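4. Waiting on quarterbacks, and what it did to our benches

I'll admit I went into this part of the study with a favorite. I've been the last person in my home league to take a quarterback for as long as I've played, and I wanted the numbers to tell me I was clever. They mostly did, but with a catch I didn't see coming, and the catch takes up most of this section.

The data come from 289 drafts in the Gumau leagues, all of them with 12 teams and one starting quarterback. I threw out any draft where somebody left the room before the last round, and that left 186 I was happy to work with. Lutfa Siriwardena did the cleaning on the Howlader side (those exports are a mess, and she has more patience than I do). A team counts as "late" if it took its first quarterback in the tenth round or after. Everybody else is "early," even the folks who went in the ninth and would probably argue with me about it.

Late teams scored more at running back and receiver, as you'd expect. They had the extra picks, so they had better be getting something for them! What surprised me was how often they turned around and gave that edge back by carrying 2 or even 3 quarterbacks all season. If you don't trust your starter you want a backup, and if you don't trust the backup either, well, there goes another bench spot. Early teams almost never did this. They took their guy, covered the bye week off waivers and moved on. 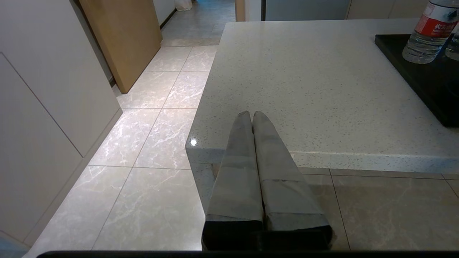
Figure 4. Gripper fingers at the front edge of a speckled countertop.

So I went back and split the late group by how many quarterbacks they held at midseason. The one-quarterback teams look terrific. They keep the whole edge at the other positions, and they pick up the surprise running backs in the weeks when those players are still free. The teams holding more than one look a lot like the early drafters – a little better in September, a little worse by Thanksgiving – and I wouldn't bet lunch on the difference.

Drandon scoring muddies this some. It gives six points for a passing touchdown, and under those rules the top few quarterbacks pull far enough ahead that waiting costs you more. I ran the Drandon leagues separately and the late edge shrinks, though the bench pattern holds up. The Closuvcombe leagues use the usual four points and behave like everyone else.

One more wrinkle before I get to trades. Managers who wait may simply be more active all year, and an active manager is going to find running backs on waivers no matter how he drafted. I tried to control for that with the number of weekly claims, described in Section 3, and the one-quarterback teams still came out ahead. I'd like a better measure than claims, because plenty of people put in ten a week and drop them all by Sunday lunch, but it's the one I had for every league.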